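Moving the shop network into a small open rack – worth it or not?
Forum: Home and Small Office Wiring

trindau_dave
We run a small repair shop and the router, switch and server have been living on a shelf. Somebody sold us on the idea that an open rack would fix our mess. I'm not convinced. The rack cost 270 before a single screw, and so far the main thing I've done is handle patch cables. Blue ones, clear plugs, gold contacts, the usual.
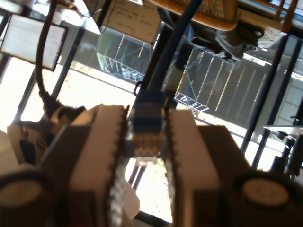 Blue patch cable, RJ45 end.

My question is whether anyone with this little gear ever felt it paid off.

seixas77
Depends what you mean by paid off. I racked mine in April and it looks better. Is it faster? No. Can I find a cable without crawling? Sometimes. The selling point is always "everything in one place" and then half your stuff ends up in a bag on the floor anyway.

trindau_dave
Ha, yes. We're at the bag stage.

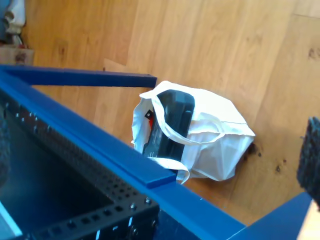 White tote on the floor, something long and black sticking out of the top.

grotport_wires
You guys are being too hard on it. A switch on a shelf gets pulled off by its own cables sooner or later. Bolt it down and that problem is gone. I paid 79 for a used frame and would do it again.

seixas77
79 used is a different conversation from 270 new. And I've had a switch on a shelf for years, never fell.

grotport_wires
Yet. Post the rack, Dave, let's see what we're arguing over. 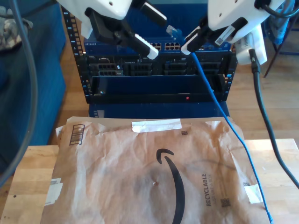 Netgear switch near the top, Dell server under it, Amazon mailer in front.

evorberg_attic
Is that mailer more cables? Please say you didn't buy a pack of 30. I did that once, all the same length, and every one was too long for a rack that size. I still have most of them. Measure from port to port, add a little slack, and buy those. People recommend the big packs because they look cheap per cable.

trindau_dave
Bit late on the pack advice. What about the order, switch on top and server below? The guy at Evorberg Supply swore by it, but he also swore by a cable tester I've used once.

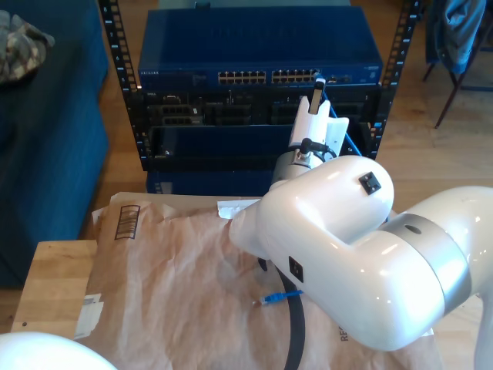

grotport_wires
The order is fine and he's right for once. Server weight goes low, switch goes where you can reach it. I'd worry more about labels. With the ports in two banks, and two rows in each bank, you will lose track of what goes where the first time you unplug a few things at once. Tag both ends of every cable. Also write down which rail holes you used, the numbers printed on the rails are there for that.

seixas77
Labels I agree with. The rail numbers I have never once looked at in my life, and I doubt you have either.

grotport_wires
I have. Moved a shelf up by one hole and nothing lined up for an hour.

evorberg_attic
An hour for one shelf isn't much of an ad for racks.

trindau_dave
OK so that's one yes, one no and one complaint about cable length. I'll finish plugging it in and leave it alone for 31 days. If I'm still digging through that bag by then, the rack goes up for sale – 200 or best offer, pickup only.

seixas77
I'll give you 79.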